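Stornside drops the phone menu

I have spent more of my life on hold with Stornside than I care to admit, so I'm a little giddy about this one. As of 29th October, the broadband company has scrapped its automated menu. You call, it rings, and a person picks up. Wild!

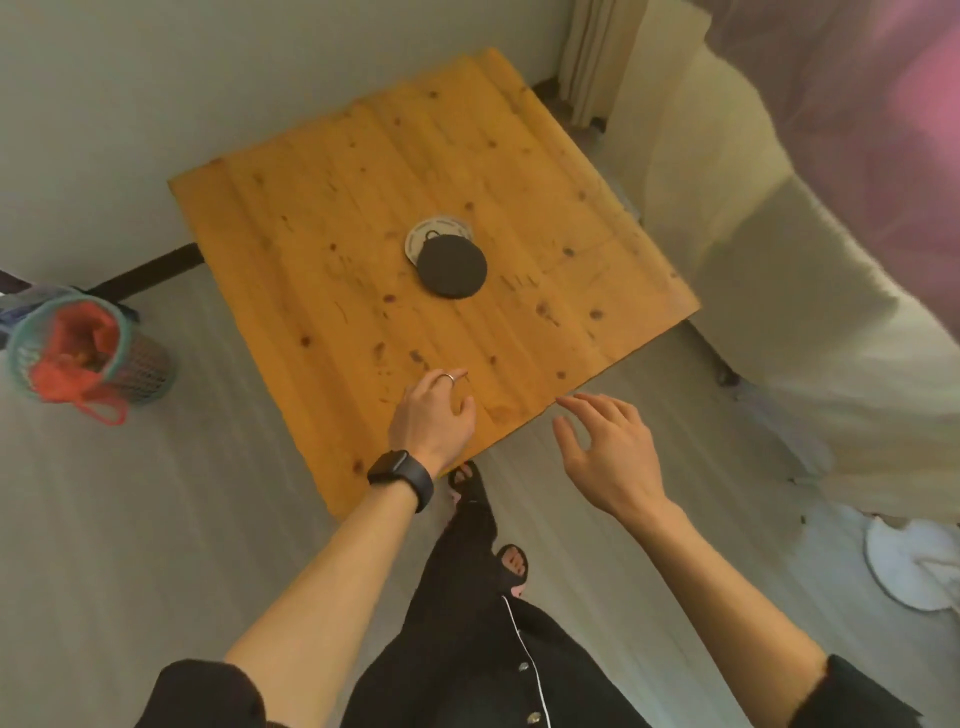 What's changing

The old system had 36 options spread over three layers, and I once got all the way to the bottom only to land back at "press one for billing." Now every call goes straight to the Plorumgate office, where 60 new agents started training in June. Stornside says they can fix a bill, book a visit or cancel your plan without passing you along — I'll believe the last part when I try it.
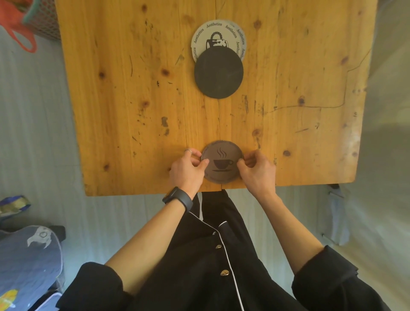 Panicker wrote in to say the first call went fine, but the second rang for 11 minutes before anyone answered, and a menu would at least have offered a callback. Fair point. I asked Stornside, and callbacks are coming, though I couldn't get a date out of them.

If you're with Donitz, don't get your hopes up. They bought their phone software from the same supplier and tell me they're keeping it (hold music and all). I've got a router question saved up, so I'm calling Stornside tonight. 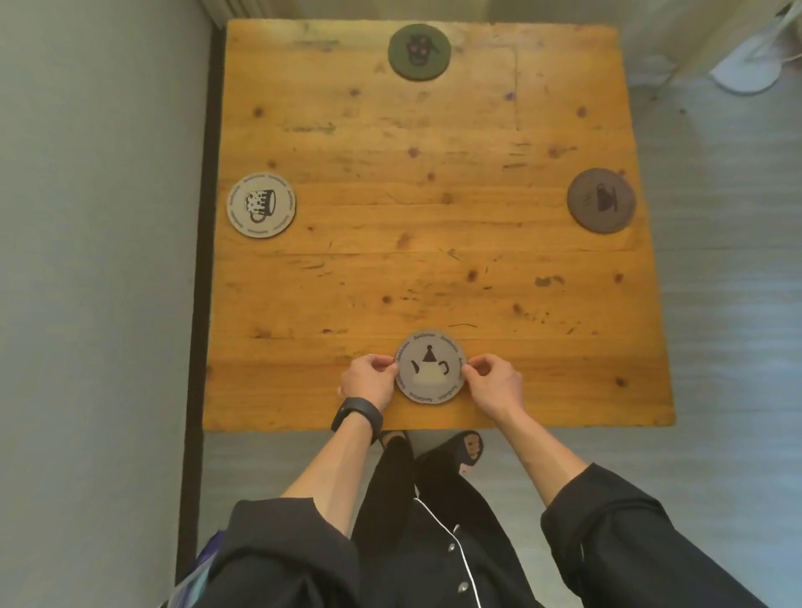
Coasters set out on a pine table.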